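件名: Re: [omocha-ml] ブロックの片づけ、どうしてますか

みなさんこんばんは。いつもは読むだけですが、片づけの話題となると黙っていられず、お茶をいれて座り直しました。長くなりそうなので先に謝っておきます。

先日の投稿より:
> うちの子(4歳)のブロックが増えすぎて困っています。
> いただきもののセットに、バザーで買ったばら売りの袋が混ざって、
> もう何がどのセットだったのかわかりません。
> 先週ためしに数えてみたら416個ありました。
> 深い衣装ケースに全部入れているのですが、遊ぶたびに
> 床じゅうにひっくり返されて、夕飯前に私が一人で拾っています。
> 色別に分けたほうがいいのか、形別がいいのか、
> そもそも分けないほうがいいのか。
> 先輩方、どうされていますか。
> あと、Flornardの引き出し棚を使っている方がいたら、
> 使い心地も教えてください。

416個、お疲れさまでした! 数えただけでもう表彰ものです。うちはたぶんもっと少ないのに、それでも去年の冬までは毎晩ぐったりしていました。

結論から書くと、うちは色別も形別も両方やって、両方やめました。

最初にやったのが色別です。赤は赤、青は青と小さい箱に分けて、棚に並べた日は本当にきれいで、夜中に何度も見に行ったくらい(笑)。ところが子どもは「赤いの」で遊ぶわけではないんですよね。車を作りたい、おうちを作りたい。そうすると全部の箱が一度に床に出てきて、最後は全部混ざって一つの箱に戻ってくる。三日ともちませんでした。

次が形別で、長いの、四角いの、変わった形の、と分けました。これは少し長く続いて、二週間くらい。作る側には便利なんです。ただ、しまうときに四歳児が「これ長いの? 四角いの?」と一つずつ聞きに来るので、結局私が横についていることになって、だったら自分で拾うのと手間は同じでした。

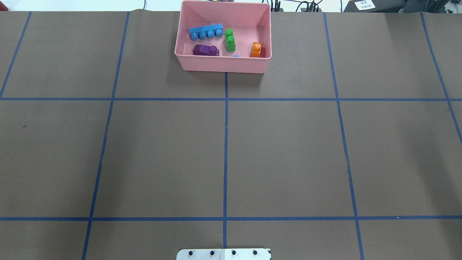
いま落ち着いているのは、「出す量を決める」というやり方です。深いケースは押し入れに入れてしまって、遊ぶときは浅めの小さい箱に少しだけ移して渡します。ピンクの箱に、四つぽっちのついた青い長いのと、緑のと、オレンジの透けた四角いのと、あと紫の丸っこいのを入れておく、それくらいの少なさでも小さい子はけっこう遊ぶんですよ。色も形もばらばらで構いません。むしろ同じものばかりだとすぐ飽きます。足りないと言われたら押し入れから足す。言われなければ足さない。ここで親が気をきかせて先に足すと元の木阿弥です(やりました)。

もう一つ効いたのが、床に「ここで遊ぶ」という場所を作ることでした。茶色い紙を広げて、青いテープで線を引いて、ます目にしておきます。線はまっすぐでなくても全然大丈夫。うちのはマスの大きさがそろっていませんが、子どもは気にしていません。ここは車の駐車場、ここはおうち、と勝手に決めて遊んでいて、見ているとこっちまで楽しくなります。白いテープも試したんですが、濃い色のほうが茶色の上でよく見えるみたいです。それで片づけのときは「端っこのマスから空っぽにしていこう」と声をかけます。「全部片づけて」だと固まってしまうのに、一マスなら動いてくれるから不思議。最後のマスが空いたら紙を丸めておしまいです。

紙は荷物の詰め物用のロールを使っています。幅60センチのを二枚、裏でつないだだけ。しわが寄っても破れるまでは使います。テープは細めのほうが子どもがはがしたがりませんでした。太いのは端を見つけてペリペリやり始めるので……。あと、床に直接貼るのは一度やって後悔しました。夏を越すとのりが残ります。

それから箱。深さは大事だと思います。前に使っていたVoicuの箱は35センチも深さがあって、小さいパーツが全部底に沈むんです。底のものが欲しいとなれば、ひっくり返すしかないですよね。お子さんがいたずらでやっているのではなくて、単に手が届かないのかもしれません。浅い箱に替えたら、うちはひっくり返しが急に減りました。上からのぞいて何があるかわかるのがいいみたいです。箱は高いものでなくて十分で、うちは200円のを買い足しながら使っています。形はふちが丸く返っているものがおすすめ。持ちやすいし、引きずっても手が痛くないようです。

Flornardの引き出し棚は、義姉の家にあります。物はしっかりしていますが、引き出しを全部抜いてしまうお子さんだと、閉めるところまでがまた一仕事です。四歳だとまだちょっと早いかなあ。小学校に上がって、自分で「ここは窓、ここはタイヤ」と決めたくなってからのほうが活きる棚だと思います。同じ引き出し式ならFlasentのほうが軽いですが、そのぶん棚ごと動くので、置くなら壁につけてください。

セットが混ざってしまった件は、思いきって忘れてもいいのでは。うちもErkskaの動物セットがどこまでそうだったのか、もうわかりません。説明書だけクリアファイルに入れて、作りたいと言われたときに一緒に探します。見つからないときは似たので代用。このあいだは屋根が橋になりました。本人は満足そうでした。

そうそう、拾いきれなかった分のために、台所の窓のところに「迷子入れ」の空き瓶を置いています。掃除機をかける前に見つけたのはとりあえずそこへ。木曜の夜に押し入れのケースへ戻しています。これも子どもにやらせると、瓶から出すのが楽しくてまた遊び始めてしまうので、これだけは寝てからです。

私からも一つ聞いていいでしょうか。ブロックを洗っている方、乾かすのはどうしていますか。2月にネットに入れて洗濯機で洗ってみたのですが、裏のくぼみの水がなかなか抜けなくて、タオルの上で二日も場所をとりました。ざるも試しましたが小さいのが穴にはまります。いい方法があればぜひ教えてください。

長々と失礼しました。夕飯前の拾い集め、少しでも楽になりますように!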